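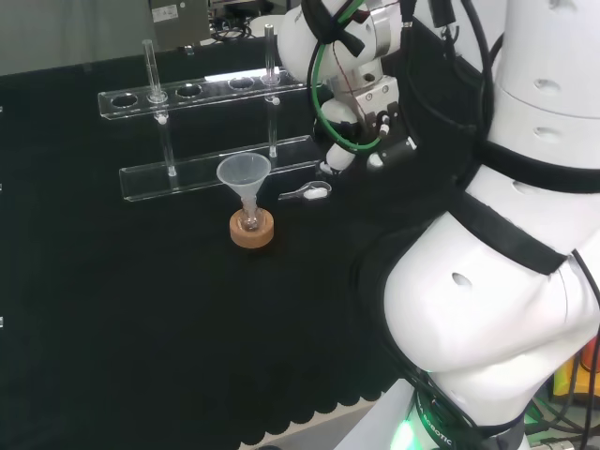

Okay, lake thread, because three of you asked why Stisa Lake was green again this fall. Short version: phosphorus, and a lot of it is old. I'm a chemistry person at heart, so I'm going to be annoying about the mud. You've been warned!

**2/** Everybody blames the lawns uphill, and sure, lawns don't help. But the lake bottom has been soaking up phosphorus from the old Kornance dairy land for decades. When the deep water runs out of oxygen in summer, the mud lets it go again. Algae love that.

**3/** Stisa covers 2,152 acres and most of it is shallow, so one good windy day can stir the whole thing up like soup. Montoya Reservoir, just over the ridge, is way deeper and gets the same weather. Hardly any bloom there this year.

**4/** September was the ugly month. Warm nights, no wind for days, then that big rain. The swim beach on the Paltden side was closed for two weekends and my dog was NOT happy with me. Please keep dogs out when it looks like spilled paint, they lick it off their fur and it can make them really sick.

**5/** "Can't they just treat it?" Kind of! You can add alum, which grabs the phosphorus and carries it down to the bottom. The quote I saw was up to $2,000 an acre, so do that math and then go sit down for a minute. It also wears off faster if the creeks keep bringing in more.

**6/** What I'd do first is the creek banks. There are 187 acres of old pasture along Kornance Creek that flood every spring, and right now the water goes straight over bare dirt and into the lake. Let it grow in with willow and sedge. It's slow and kind of boring to look at, but I'd vote for it tomorrow.

**7/** Someone asked if cold weather kills it off. Mostly, yeah, though some kinds just sink and wait in the mud until spring. I've seen a green smear under clear ice at the Paltden boat ramp (pretty, in a gross way).

**8/** Going out to the ramp again Saturday if the road's plowed. I'll post the clarity reading here when I'm home and can feel my fingers.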